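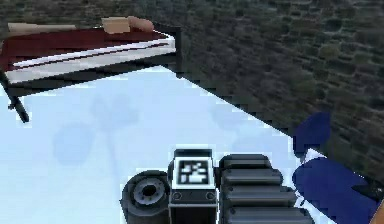

Simulation stills: Vivness demo team / Stirnell open day

Pre-opening inspection, simulation stand - Stirnell open day, November
Checked by: Clem Kereama
Stand run by: Vivness, on the Vatora simulator
Result: OK to open with comments. Two items to close before the first group.

Did this fast, between the delivery truck and the first visitors. Typed up after so excuse spelling. Checked the stand first, then the sim rooms on the big screen, since people will be looking at that screen for most of their visit.

PART A - THE STAND

1. Walkway in front of screen clear. OK. Bags were behind the stool, moved.
2. Power strip off the floor. OK. Zip tied under the table, not pretty.
3. Cables taped down. NOT OK at first pass. Tape lifting at the corner by the fire door. Redone 8:40, check again at lunch.
4. Fire door opens all the way. OK. Banner stand was in the swing, now on the other side.
5. Screen bolted to its stand. OK. Pulled on it, no wobble.
6. Hand controller wiped and working. OK. Wipes under the table. Wipe between visitors, not once an hour.
7. Headcount. Max 20 inside the tape at one time. Whoever is on the rope keeps the number, not the presenter.
8. Step stool for kids. OK but needs an adult next to it. Vivness say they will have somebody.

PART B - WHAT IS ON SCREEN

9. Gripper view loads. OK. Marker on the housing reads clearly from the back of the visitor area, bed in the same view. Good one to start with.

10. Carpet room. OK. Finger up at the box, bat and box near the back wall, ball closer to us. Presenter should say which thing is the target BEFORE moving. In the dry run he moved first and we all looked at the ball.

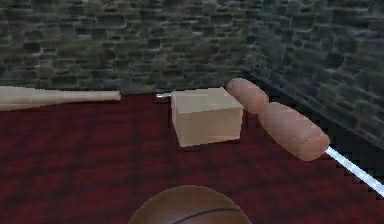
Source: Vatora simulator output, supplied by Vivness. Reuse with credit.

11. Presenter says out loud that this is a simulation. NOT OK in dry run. Said it once, very quietly. Needs to be at the start and again when the group changes over. Last year a parent asked me where the stone room was and could they see it.
12. Stop key. OK. Pressed it 6 times in different spots, motion froze each time. Label has fallen off the key, put a new one on. Red tape will do.
13. Reset to start position. OK but slow. Have something to say while it loads.
14. Edges. Comment only. The jagged lines along the walls and floors show up a lot on a screen this size. Vivness say they can turn quality up but it slows the motion down. Leave it. Smooth motion matters more to people standing close, a couple of us felt a bit seasick when it stuttered.
15. Sink view. OK. Pale surface has nothing on it, sink standing back against the wall. Quiet view, use it for questions. Presenter was calling the pale surface "the floor", looks more like a raised top to me from the gray bit lower down on the left. Ask Vivness and get the wording right.

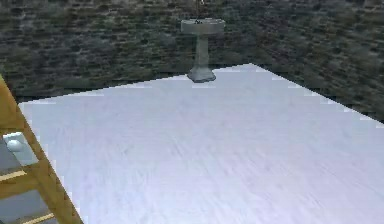 Page last changed: November, 11:15 am

16. Sound. Motor noise through the speakers was too loud, could not hear the presenter from the rope. Turned down to 6. Mark the knob.
17. Flashing or strobe. None seen in any view I was shown. Did not sit through every one.
18. Text size in the menu. Too small from the back. Not a safety thing, but teachers will ask.
19. Log recording. OK. Log had 129 lines after the dry run, opened it and it read fine. No visitor names in it, keep it that way.

PART C - BEFORE FIRST GROUP

Run these in order. Initial each one on the paper copy, clipboard is on the hook by the door.

a. Full room view up on screen and left there until the group has settled. Shows the bed against the back wall and plenty of open floor, and the gripper isn't in the view so nobody grabs the controller early. Start the talk from here.
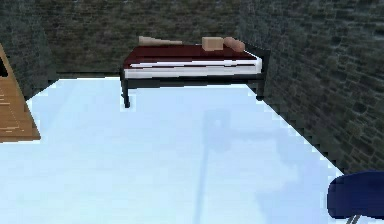
b. Walk the tape line again. Item 3 especialy.
c. Say the simulation line. See item 11.
d. One test press of the stop key with the group watching. Tell them what it does first.
e. Controller to one visitor at a time. Sitting down if they want. Anyone who feels sick, controller back, chair, water. Water is on the Kereama table next to us.
f. Rope closed when full.

STILL OPEN

- New label on stop key (item 12) - Vivness, before doors
- Simulation wording at start and at changeover (item 11) - presenter, before doors
- Tape recheck (item 3) - me, lunch
- Menu text (item 18) - next year, probly
- Handouts. We printed 2,000 for the whole site and the stand has one box. Keep it off the floor, it was in the walkway agian when I came back.

Signed off to open, C. Kereama. Paper copy goes to the front desk at close.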